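Kornorton Allotment and Garden Society
Minutes of the general meeting, 7 October 2020 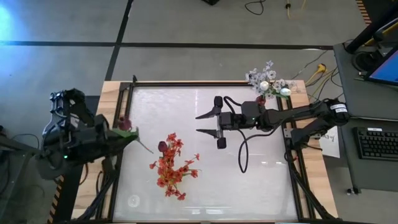 1. Attendance and previous minutes

Maricica Văduva chaired. Lenuța Stanciu took the minutes. Apologies were received from the Clotinmont plots. The minutes of the previous meeting were approved with one correction: under item 4, "inlet valve" should read "outlet valve."

2. Water supply

The main meter reads 652 cubic meters for the season to date. The reading was taken at the north gate before the supply to the lower plots was shut off. L. Stanciu reported a slow leak at the joint between standpipe 3 and the Nistor path. The joint is threaded steel on the supply side and plastic on the outlet side. It was agreed to replace the full section and not to reseal the thread again. Standpipes are to be drained by the end of October, starting from the top of the slope.

3. Rainwater tank

Two sizes of tank were discussed. The meeting preferred the 3000 liter model on a gravel base. The base must be level and compacted before delivery. The overflow will run to the existing ditch. M. Văduva asked that the downpipe filter be placed where it can be reached without a ladder. Agreed.

4. Compost bays

Bay 2 is full and will be closed until spring. Woody material goes to bay 1 only, cut to lengths of up to 3 inches. Several members asked whether diseased tomato plants may be composted. They may not. The notice on the shed door will be reworded.

5. Plot 219

The plot has been vacant since the spring. Two requests have been received, one from a current member who wishes to extend. The waiting list takes priority under rule 7. The offer will go out in writing, with a reply period of two weeks.

6. Drususora path

Edging has lifted along the east side. Repair deferred until the ground can be dug. Barrows should use the Nistor path in the meantime.

7. Any other business

The shed padlock code has been changed. Members may obtain it from L. Stanciu in person. It will not be sent by email.

Next meeting: date to be posted at the north gate.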